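Pressing and storing cotton trousers

Filed under: Laundry and linen
Notes by Sudheer Pai, Vundgate Household Notes

Cotton twill trousers (chinos, drills, school and work trousers) lose their shape mostly between the washing machine and the wardrobe. The fabric is stable once dry. While damp it takes whatever crease it is left in, and a crease that has dried in needs steam and weight to come out. The notes cover drying, pressing and folding in that order.

Before the wash

Empty the pockets and turn them out. Close the zip and do up the waist button. An open zip abrades the fly facing and will catch on knits in the same load. Turn dark colours inside out. Pale colours can go in right side out unless the care label says otherwise.

Wash at 30 degrees on a medium spin. A fast spin shortens drying time but sets hard creases behind the knee and across the seat, and the time saved on the line is lost at the ironing board. Do not fill the drum past two-thirds.

Line drying

Shake each pair from the waistband, then from the cuffs. Peg by the cuffs, two pegs to a leg, with the waistband hanging. The weight of the waistband and pockets pulls the legs straight. Leave the pockets turned out, as the pocket bags are the last part to dry and the usual source of a musty smell in the drawer.

On an airer, lay the trousers over two rails instead of one. A single rail leaves a ridge at mid-thigh. In direct summer sun, bring them in as soon as the cuffs feel dry. Prolonged UV exposure yellows some optical brighteners and fades khaki unevenly along the fold.

Pressing

Press while slightly damp, or mist with water and leave rolled for a few minutes. Set the iron to the cotton mark with steam on. Work in this sequence:

Pocket bags first, laid flat, then tucked back in.

Waistband and yoke next, over the narrow end of the board. Lift and lower the iron. Sliding it stretches the band.

Legs last, one at a time, with the inseam and outseam aligned. Fold the upper leg back out of the way, press the lower leg on its inner face, turn and repeat.

For a centre crease, use a damp cotton cloth between iron and fabric. Twill goes shiny under a bare soleplate, particularly over seams, and the shine is permanent. Allow the trousers to cool flat before moving them.

Folding for a drawer or shelf

1. Clear a table longer than the trousers if you have one. A bed is too soft to hold an edge.

2. Lay one leg over the other, seams matched, and pull the seat point out so it does not form a lump under the waistband.

3. Tuck the seat point in to make a straight-sided strip, and smooth from the waistband down to the cuffs. 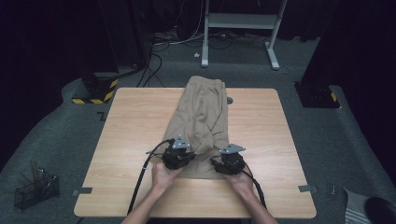

4. Bring the cuffs up to just short of the waistband. Stopping short keeps the thickness even.

5. Fold in half again for a shelf, or in thirds for standing upright in a drawer.

Storage

Measure the inside height of the drawer before choosing a fold. Heavier drills need clearance above the fold, or the top edge will be crushed each time the drawer closes. Allow at least 3 cm.

Hang wool blends and anything with a sharp centre crease. Clip hangers should grip the cuffs, with a scrap of felt under each clip.

Correction, Monday, March 25, 2019: an earlier version gave the wool setting for pressing twill. The cotton mark is correct. Thanks to Genalyn Malabanan for picking it up.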